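Kilarine: gripper width from wrist video

Kilarine reads the opening between two gripper fingers from a wrist camera and writes one width value per video frame. 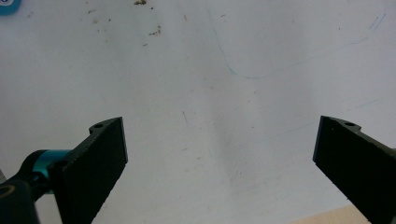 Does it need markers on the fingers?
It works from the finger outlines alone. A one-time calibration with the gripper fully open and fully closed sets the scale.

Data
239 clips, roughly 300 frames each. Marks and crumbs on the table were left in, as the detector has to ignore them. 7 clips are held out for testing.

Running it
Put the clips in one folder, set the path in config, then run calibrate and track, in that order. Output is a CSV with frame index, width and confidence.

Known problems
Width drifts when one finger leaves the view. Smoothing adds a lag of 2 frames; set smooth to 0 to turn it off. The old Abdella loader still works but gets no fixes.

Maintained by Denise Lightfoot. Calibration code by Mairéad Kavanagh.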